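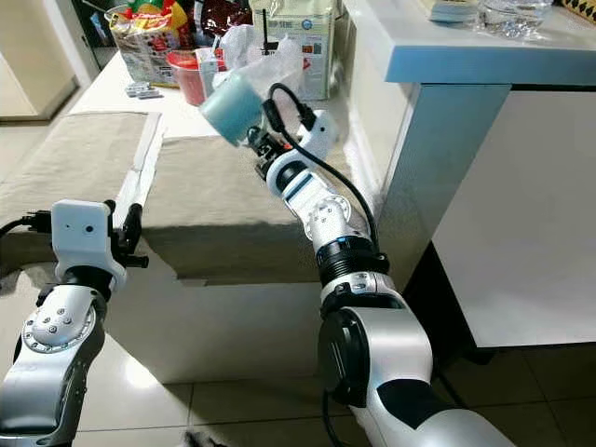 Breadcrumb: Workshop > Notebook > Sticks and balls > July

July, 7:40 am. Second go at the shootout ball problem. Keeper coach at Kariuki says the balls from the new Asten box come off the turf higher than the old ones, and the girls are blaming them for the two misses in the shootout. Might be true, might be nerves. Wanted a number before anybody starts returning boxes. For scooping water onto the turf sample I went with a plain straight cup like the pale teal one, no handle, same fill every time – the watering can from last week was hopeless, one corner soaked and the rest hardly touched.

Setup same as page before. Drop from the tall mark onto the turf offcut, offcut glued to the slab, Faraji reading the bounce off the stick and me writing. Old balls first, then Asten. 30 drops each. Threw out the ones that hit the seam.

Old balls, dry: all over the place. One of them is plainly dead, dimples worn nearly flat on one side. Marked it with an X and took it out of the bag. Should of done that in the spring.

Asten, dry: higher, yes, but tight together. Wet: much closer to the old ones. So if the Kariuki pitch was watered properly before the shootout the difference should be small. Godfrey was there and says the sprinklers on the far end never came on. Far end is where they took the shootout. Ask him which heads.

Slab temp not recorded. Forgot. Do it next time, Emmanuel already told me off.

9:15. Sticks.

Tirkar stick back from Nassoro, the one with the click in it. He says he only hears it on the drag flick. Tapped all down the shaft with the coin and got a dull spot just above the bow, left side. Not visible. Put it on the two supports and hung the weight off the middle, 573 on the dial the first time and 573 again after turning it and turning it back, so the shaft itself is holding up. Turned on its side it creaks. My guess is a void under the outer layer, maybe from when it got stood on. Wekesa says no, he thinks its the foam plug working loose at the handle end and the sound just travels. Easy to check, take the grip off and look.

Took the grip off. Plug is solid. Wekesa not convinced.

Don't give it back to Nassoro for the league game. He can use the spare Flokness, bit heavier in the head and he'll moan about it. If he wants the Tirkar for practice, fine, no slaps with it.

11:00. Kicker straps. Two more gone at the same stitch line. Keeper pulls the buckle sideways when she's in a hurry at the quarter break and the strap saws on the edge of the slot. Emmanuel filed the slot edges round on the left kicker and left the right one alone so we can compare. Wants to leave it 13 sessions before we say anything. OK by me. Write the date on the inside with the paint pen, the marker just wipes off.

Restitched with the heavy thread, box pattern. Box pattern takes forever on that foam. Needle snapped once. Order more needles, the thick ones, and more thread while at it, theres barely half a spool.

After lunch. Invoice for the Asten balls says 759 for the lot incl. delivery. Godfrey asking if we can send back the unopened ones. Told him wait, the wet numbers look fine and the real trouble may be his sprinklers. He did not love that.

To do
– rerun both sets wet, write the slab temp this time
– get the far end sprinkler heads from Godfrey, which ones and since when
– section the dull spot on the Tirkar? Only if Nassoro agrees, its his stick
– needles, thread, paint pen
– find the other turf offcut. Faraji thinks it's behind the goal boards

Faraji's readings are on the loose sheet taped inside the back cover. His sevens look like ones, check with him before typing them up.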